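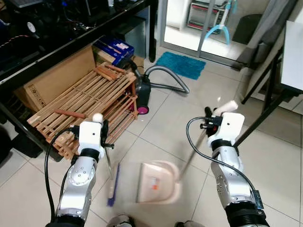
Sweeping the floor

Section 2: Placing and starting the Beltside dehumidifier

Reading time: 7 minutes

Please read this section to the end before you plug in the unit. It covers choosing the place, leveling, the drain hose and the first day of work. Daily care is in the next section of the guide.

Choosing the place

The Beltside is made for one closed room of up to 400 square feet. If you want to dry a basement and the stairs together, keep the door at the top of the stairs closed, otherwise the unit will work on the air of the whole house and it will not stop.

1. Carry the unit upright by both side handles. If it was laid down during transport, even for a short time, leave it standing for one full night before you start it. The oil inside the compressor needs this time to go back to its place.

2. Find a hard and flat floor. Tile, concrete and sealed wood are all suitable. Thick carpet is not suitable, as the lower air opening sits close to the floor and the carpet fibers will block it.

3. Sweep the floor and collect the dust. The fan is strong at the lower opening, and the dust which lies there on the first day goes directly into the filter. Look also behind doors and along the baseboard.

4. Leave one open hand of space behind the unit and more in front, where the air comes out. Curtains must not touch the grille.
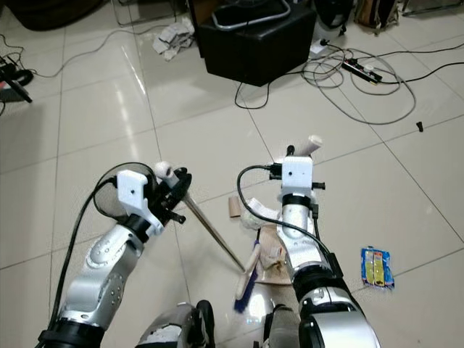
5. Check which wall outlet you will use. The plug must reach it without an extension cord. If there is no outlet close enough, choose another place, even if it looks less nice.

CAUTION: Do not place the unit in a shower room, or in any place where water can splash on the control panel. The housing protects from moist air but it does not protect from water drops.

Note: Owners of the older Mestside model will find that the air outlet has moved from the top to the front. A shelf above the unit is now permitted. A sofa directly in front of it is not.

Leveling

The float in the water tank tells the unit when the tank is full. If the unit leans, the float gives the signal too early or too late, and in the second case you will have water on the floor.

1. Press down both brake tabs on the rear wheels.

2. Put a short spirit level on the top cover, first from left to right, then from front to back.

3. Turn the front feet by hand until the bubble stays in the middle. Clockwise makes the foot longer. Do not use pliers, the foot is plastic and the thread can be damaged.

4. Push gently on each upper corner. If the unit rocks, one foot does not touch the floor. Old tile floors often have a small step between two tiles, and moving the unit sideways by the width of a wheel is usually enough.

Connecting the drain hose

You can use the tank alone, and in dry months this is enough for most people. From October until spring we recommend the hose — the tank fills quickly when wet clothes are hanging in the same room.

The hose in the box is part 298. If you have lost it, please order the same part number from Sárközi, who supplies all spare parts for this unit. Garden hose has a different thread and it will leak after some weeks.

1. Switch off the unit and remove the plug from the outlet.

2. Open the small round cover at the back, below the filter door. Keep the rubber cap, you will need it again when you return to the tank.

3. Screw on the hose by hand until it stops. Then turn it back a very little, so the washer is not pressed flat.

4. Lead the hose to the floor drain. It must go down all the way. There is no pump inside, and water will not climb over a door sill or over the edge of a sink.

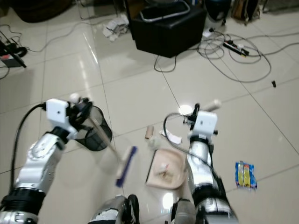 5. Fix the hose with the clips from the accessory bag. Put one clip near the unit and one near the drain. Between them the hose may lie on the floor, but without loops.

6. Pour one cup of water slowly into the drip tray behind the filter door and look at the free end. The water should come out without a long wait. If nothing comes, you have a bend somewhere, most often directly behind the unit where it is difficult to see.

CAUTION: In a room which can freeze, do not use the hose. Ice in the hose pushes the water back into the unit.

First start

1. Put back the tank and push until you hear the click. The unit will not start without the tank, also when the hose is connected.

2. Plug in the unit. The panel lights up fully for a moment and then shows only the power lamp.

3. Press Power, then Mode, until the lamp beside "Continuous" is on.

4. Close the windows. It sounds obvious, but it is the most common reason for calls to our service desk.

5. Leave the unit in Continuous mode for seven days. In this time the walls and the furniture give back the moisture they have stored, and the number on the panel may go down and up again. It is normal.

6. After this time, press Mode again and choose "Auto".

A smell of new plastic is normal on the first day. A smell of burning is not normal — remove the plug and contact the seller.
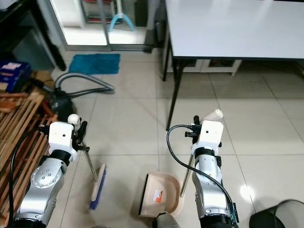 Registering the unit

The card in the front pocket of this guide has the serial number on it. Send it to Femement, who handles the warranty, or type the number into the form on their website. Please keep the receipt as well. The card alone is not accepted for a repair.

Comments

Guest, 3rd February
The step with the cup of water saved me. My hose was bent exactly behind the unit. Maybe make this step bold?

Guest
Can I turn the fan down at night in Continuous mode? The guide does not say it.

Reply from the editor
Yes, hold the Fan button until the moon lamp is on. We will add it to the next version of this section.

Guest
Mine rocked on the tiles whatever I did with the feet. Moved it over by one wheel like you write and now it stands quiet. Thank you.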